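# Stanavon (album)

*Stanavon* is the second studio album by the Finnish guitarist and songwriter Orvokki Rantala, issued on the Rernwood label.

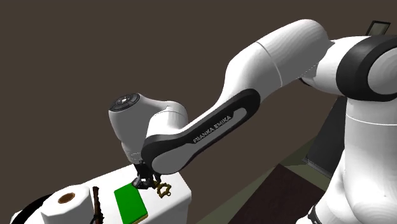
It followed *Iltholm*, a mostly acoustic record, and was her first release with a full electric band. Running time is 41 minutes across nine tracks.

## Recording

Basic tracks were cut live in 6 days, with drums, bass and two guitars in one room. Vocals and organ were added in January. Rantala used a baritone guitar tuned to B on four songs and a standard instrument, tuned down a half step, on the rest. No click track was used except on "Kırmızıgül", where a looped hand-drum part fixed the tempo at 139 beats per minute. The mixes were made to half-inch tape.

## Music

Most of the songs are in minor keys and follow a verse and chorus form. The title track is the exception: it has three sections, the last of which repeats a four-bar figure in 7/8 under a slide guitar solo. "Kırmızıgül" is an instrumental. Reviewers compared the slower material with British folk rock of the early 1970s.

## Release

The first vinyl pressing was limited to 300 copies, of which 251 were sold by mail order and the remainder at concerts. It had a different running order from the CD, with the title track closing side one. A later pressing restored the CD sequence and corrected a misprinted songwriting credit on the inner sleeve.

## See also

- *Iltholm* (album)
- Baritone guitar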